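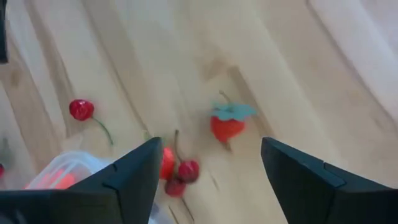

Pre-session checklist, fruit sorting bench, with my comments
Filled in 2019-03-22, for the Heffernan method (two arms, one shared container)

I rewrote this list in January when our results started drifting and we couldn't tell whether the policy was worse or the setup was. It's longer now, sorry! Comments are mine unless marked.

1. E-stop reachable from the operator's chair. OK.
Pressed it, both arms went limp, reset fine. Please press it for real each time.

2. Arm mounts tight. OK, with a note.
One bolt on the left mount took a quarter turn. I've put paint pen on it so we can see if it creeps again.

3. Cables have slack through the full reach. OK.
Run both arms slowly to the far corners before you sign this. The loop over the forearm is the one that snags.

4. Finger tips clean and seated. OK.
Wiped with the Nesitz cloths. No alcohol on the fingertips please, they go shiny and then the cherries slide right out.

5. Wrist cameras focused. PASS ON SECOND TRY.
Somebody had bumped the focus ring. Stems are the test – if you can't follow a cherry stem from end to end on the monitor, redo it.

6. Props spread out by the Sosach sheet. OK.
The sheet gives you positions, so don't improvise, even if the layout looks boring. We lost 56 episodes to "nicer" layouts and I had to throw out every one of them.

7. Speed cap and keep-apart zone loaded. OK.
The arms share the middle of the table, so this is the line I care about most. Without the zone file they'll both go for the container at once. Check the file date on screen, then do one dry pass with your hand on the stop. 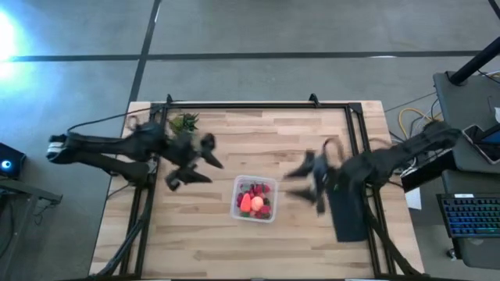 Philomena Mac an tSaoi: I'd split item 7 in two. The speed cap loads from the Nukine config and the zone doesn't, so one tick can hide a missing file. Also, does the dry pass count toward the 700 episodes?

Good catch, I'll split it on the next version. And no, dry passes don't count. They go in their own folder, because the arms move slower in them and the trained policy picks up that hesitation – we saw it pausing over the container for no reason all through the first batch.

Still open: repaint the floor line on the operator's side, and find out who has the spare hex keys.

Signed off to run.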